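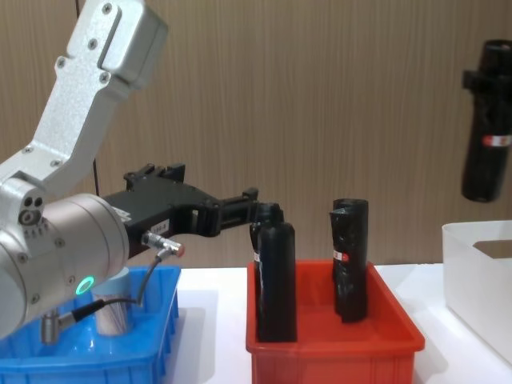 Gripper beside the black bottle, red tray, bench 2.

Monday, July 2, 2018

Long one today, sorry in advance to whoever has to read this after me. Most of it is about the lift-and-slide rig for the Felley car park, and the rest is me grumbling about chain.

Started the morning with the pallet that keeps stopping short on level two. To recap for anyone who's been on other jobs: the model is the one-eighth scale version, three levels, five bays wide, with one bay left open at the bottom so the pallets can shuffle sideways and let an upper one come down. Lovely when it works! On Friday the middle pallet was pulling up 8 mm low on the left side every time it came back up loaded, and fine when it came up with nothing on it. I'd blamed the limit switch, because I always blame the limit switch, and swapped it before going home. Same result this morning, so that was a switch wasted (it's in the bits drawer with a dab of green paint on it, it's perfectly good, please use it).

So then I did what I should have done first and measured the chains against each other. The left one has stretched. Not by much over a short length, but add it up over the whole run and there's your 8 mm, near enough. The two chains came off different reels. I found the labels in the box file: right-hand one is from the Henton order, left-hand one is from the older stuff we had on the shelf, and I can't find where that came from at all. I've cut a fresh pair from the Henton reel, both from the same end, and fitted them after lunch. Tensioned both to the same sag with the little wooden gauge. If you borrow the gauge, put it back on its nail.

Ran 40 cycles with the test weights on. Pallet came up level each time, checked with the feeler gauges on both corners. I'm not calling it finished until it's had a proper run overnight, and I don't want to leave it going with the guard off, so that waits until the guard's been drilled for the new bracket.

Retrieval times next. The controller chap's trick of moving the empty bay towards the entrance while the machine is idle (I've been calling it "pre-shuffling", better name welcome) does help, but less than I'd hoped. Worst case was the far top corner with the gap on the wrong side: 73 seconds from the button press to pallet at floor level, scaled up to what the full-size motors would do. That's too long for someone standing in the rain with shopping! With the pre-shuffle the same car gets out quicker if the machine guesses right, and slower if it guesses wrong and has to shuffle all the way back. I want to try parking the gap in the middle and just leaving it there. Dull, but then the worst case is never the whole width.

Also had the Tolentino drawings through at last. They've moved the pit drain again. It now sits straight under where our front sprocket shaft goes, so either they shift it 200 to the side or we lift the shaft and lose headroom on the bottom level, and the bottom level is where the tall vans are meant to go. I've marked it up in red and sent it back. Please nobody order the shaft bearings yet, whatever the parts list says.

Anti-fall hooks: tried the new shape, the one with the longer nose. They catch well. They also don't want to let go if the pallet stops a hair low, so with the old stretched chain they'd have jammed solid. Filed a small lead-in on two of them by hand and those two release nicely. I'll draw it up properly, radius and all, when I can find the drawing of the first lot, which seems to have been saved under Gudholm with all the turntable stuff. Why there, no idea. Possibly me.

Odds and ends:

Photocell on the entry bay trips if the sun comes in low through the roller door. Cardboard hood on it for now, needs a real one.
The grease in the unmarked tub is NOT the chain grease, it goes like toffee.
Emergency stop tested on all three levels. Brake holds.
Site visit is pencilled in for August, so the model needs to look respectable by then. Paint on the front posts is a disgrace.

Tomorrow: drill the guard, overnight run if that goes well, then gap-in-the-middle timings. And ring the chain people about what stretch they'd expect from new.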